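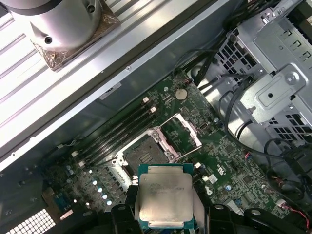
Cleaning and Sharpening Hedge Trimmer Blades

Applies to double-sided reciprocating trimmers, corded or cordless. The steps were written up on a Ukell with a double blade held by 7 bolts. The Culletti models use the same layout with a different blade guard.

You will need
Flat mill file, fine cut
Diamond or oilstone, 400 grit
4 mm hex key and a matching wrench for the lock nuts
Resin remover or mineral spirits
Stiff nylon brush
Light machine oil
Gear grease
Cut-resistant gloves

Step 1. Isolate the machine
Remove the battery or unplug the cord. Do this before the blade cover comes off. Gas models need the spark plug lead pulled and tucked away from the plug.

Step 2. Remove the resin
Lay the trimmer on a bench with the blade hanging over the edge. Brush off loose leaf matter, apply resin remover along both sides and leave it for a few minutes. Privet comes off easily. Leyland cypress and yew leave a hard brown film that may take a second application. Wipe dry. Do not rinse with a hose, as water gets into the gear case through the blade slot.

Step 3. Inspect
Look along the blade from the tip. A slight bow can be tolerated, but a kink cannot, and the blade set should be replaced. Check each tooth for chips. Small chips can be filed out. A tooth that is cracked at the root means a new blade.

Step 4. File the teeth
Move the blades by hand, wearing gloves, until the upper teeth stand clear of the lower ones. Most trimmers can be shifted by turning the gear through the service port; check the manual for its position.

Hold the file at the original factory angle. Push it away from you and toward the cutting edge, lift, and return. Do not drag it back. Use the same number of strokes on every tooth, so that the teeth wear evenly. File only the beveled edge – the flat face stays flat. Turn the trimmer over and do the other blade.

Step 5. Remove the burr
Filing raises a thin burr on the flat face. Place the stone flat against it and make one or two light passes. Wipe away the filings with an oily rag.

Step 6. Set the blade gap
Tighten each bolt until it just seats, then back it off a quarter turn. Hold the bolt still with the hex key and tighten the lock nut. Work from the gear case out to the tip. Blades set too tight will run hot and drain the battery. Blades set too loose will fold soft shoots between them and leave a ragged cut.

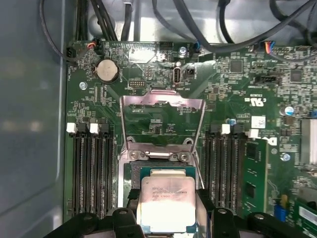 Ariel Tagle wrote in to say that a quarter turn left too much play on an older Belmonte trimmer, and that an eighth of a turn gave a clean cut on new box growth. This is reasonable on worn bolts. Start at a quarter turn, test on thin stems and adjust from there.

Step 7. Lubricate and test
Run a line of light oil down both sides of the blade. Refit the battery, run the trimmer for a few seconds and stop it. Top up the gear case through the grease port if there is one. Brundo gear cases are sealed and need nothing.

Storage
Oil the blades again in November, after the last cut, and fit the cover. Store the battery indoors at 68 °F or a little below, partly charged and off the charger.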